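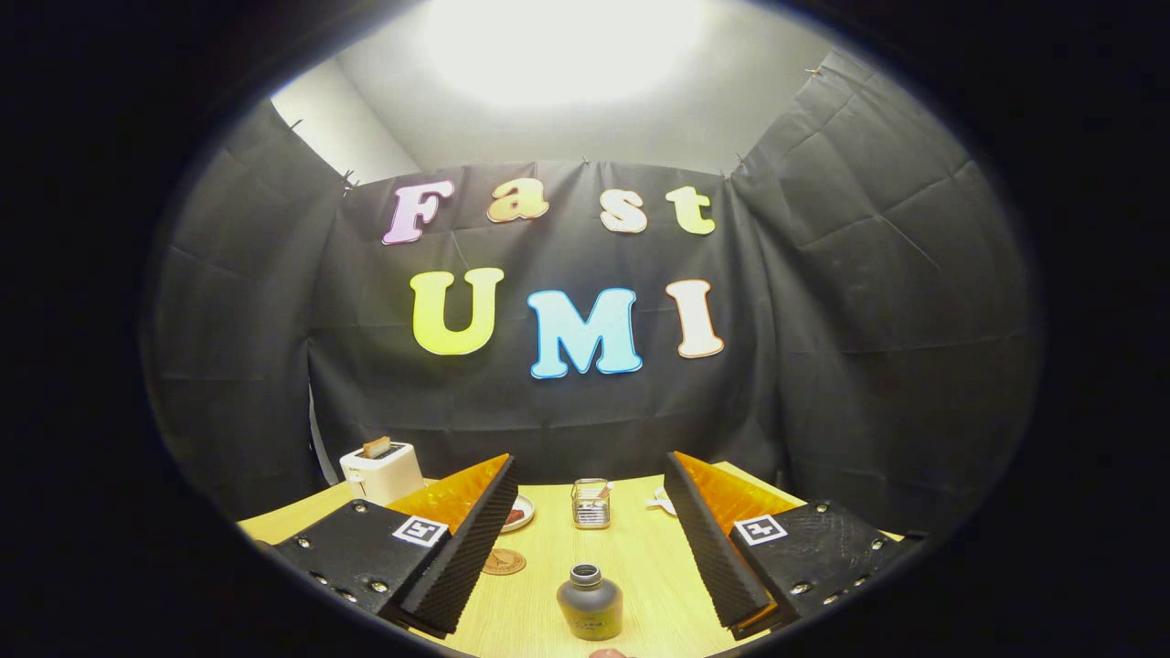
Services / Fixed-price packages / Website moves

Rollalov – the fixed-price website move

£2375, one payment up front or split in two
Takes three weeks from the day I get your logins
Last updated 25 March 2026

Hello! I'm Verna Crenshaw and I move websites for a living. I don't design them much these days (I can, and if you ask nicely I'll send you to someone who does it better), but what I love is picking up a whole site from one place and putting it down in another with every page, picture, form and search ranking still attached. Rollalov is the name I gave the package when I got tired of writing a fresh quote for every job.

You probably want Rollalov if your site is stuck somewhere you don't like. Perhaps the hosting company was bought and the prices went up, or you're on a site builder that won't let you add the one thing you need. I also get a lot of people whose new design is finished and sitting there looking lovely, and then someone says "so who's moving the old content across?" and the room goes quiet. I'm very happy to be the answer to that question.

What you get

I start with a full crawl of your current site, so we both have a list of every address that exists, including the ones you'd forgotten. Old event pages, three versions of the price list, a test page from years back that says "hello hello hello" – I've found them all, and I'll ask you what to keep. You get the list as a spreadsheet with one column for you to fill in: keep, merge or bin.

Then I build the copy. It lives on Grernholm, my staging server, behind a password, and you can poke at it as much as you like while your real site carries on as normal. Text, images, downloads, blog comments if you want them, page titles, the little descriptions that show up in search results, the lot. I check the image sizes as I go and shrink anything silly. (The record is a team photo that was bigger than the rest of the site put together. I won't say whose.)

Up to 2000 redirects are included. A redirect is the bit that sends someone from your old address to the new one when they click a link they saved ages ago, and it's the bit that gets skipped most often when a move is done in a hurry. I write them by hand for your busiest pages and use patterns for the rest, and then I test every single one before we switch and again afterwards.

On the day itself I do the switch early in the morning, and I'm at my desk until the evening in case anything wobbles. Email stays where it is unless you tell me otherwise. I take a copy of your domain settings before I touch them and I send you that copy as well, so it's yours whatever happens to me or my laptop.

After that you've got 12 months of aftercare. It covers anything that went wrong in the move, however late you spot it, plus a look at your search figures at the end of each month for the first three and a short email from me saying what I see. It doesn't cover new pages or a change of colours, though I'm usually up for a small favour.

What isn't in the price

A few things cost extra, and I'd sooner you knew now.

Online shops with live orders. I do move them, but the package price is for sites that inform, take enquiries or take bookings. A shop needs a quiet period and a proper plan for orders that land in the middle, so I quote for those separately.

Rewriting. I'll fix a typo if I trip over it. If the whole About page needs doing again, that's a job for Nhung La, who writes for most of my clients and who I share a desk with in Plesositz. She can work on the text while I'm building the copy, which saves you a week or so of waiting.

More than one language. I really enjoy these, but every language roughly doubles the checking. Send me the site and I'll tell you what it comes to.

Your new hosting and any paid plug-ins. You buy those in your own name with your own card. I'll tell you which ones and I don't take commission from any of them.

How it goes

You fill in the form at the bottom of this page and I have a look at your site, usually the same day. If it fits the package I say so and give you a start date. If it doesn't, I say that too, and there's no charge for my having looked.

In week one I do the crawl and you do the spreadsheet. Please don't leave the spreadsheet! It's the only homework I set and it's nearly always the thing that holds us up. An hour with a cup of tea will see most people through it.

Week two is mine. You'll hear from me with the odd question ("is this form meant to go to someone called Bookings2?") but mostly I'm heads down.

Week three is yours to begin with, as you go through the copy on Grernholm and leave notes on anything that looks off. I fix those, we agree a date, and we switch. I don't switch just before a bank holiday, and I'd ask you not to book it for the week of your biggest sale either.

One I did recently

Trương is a family firm that supplies kitchens with noodles, sauces and a frankly dangerous chilli oil. Their site had been built up over many years on a system that had stopped getting updates, with recipes in one corner, delivery areas in another and a trade log-in that only worked in one browser. They moved with me in October. We binned a good third of the pages, kept every recipe, and put the delivery areas on one page where they can edit them without ringing me up. The recipes were what people were finding in search, so I did all of those redirects by hand.

The trade log-in gave me the most grief. The old passwords couldn't come across safely, so we wrote to the customers the week before and asked them to set new ones. If you have log-ins on your site, that will probably be true for you as well – I'll help you word the email.

Things people ask

Will my site go down? There may be a short spell where some visitors see the old one and some see the new one. Both will work. Forms are the only tricky part, and I point both sets at the same inbox so you don't lose an enquiry.

Will I lose my place in the search results? I can't promise what a search engine will do and I'd be wary of anyone who does. A little wobble in the first few weeks is normal. Good redirects and unchanged page titles are what I can control, so I look after those very carefully.

My old web person has gone missing and I haven't got the logins. This happens a lot and it can nearly always be sorted. Tell me what you do have, even if it's only an old invoice with a company name on it, and I'll walk you through getting hold of the rest. The three weeks start once we're in.

Can I keep editing while you work? Up to the end of week one, yes, as much as you like. After that I ask for a pause, or you can keep a note of what you've changed and I'll copy it over before the switch.

Can I pay in stages? Yes, half when we book the date and half after the switch.

Do you work with designers and agencies? All the time. I'm happy to be in the background or to talk to your client directly, whichever suits you. The price is the same.

Booking

I take one Rollalov job at a time, so there's normally a bit of a queue. Fill in the form with your web address, where you're moving to (or "no idea", that's fine) and any date you have to be out by. If your hosting is about to run out, put that in the first line and I'll read it first.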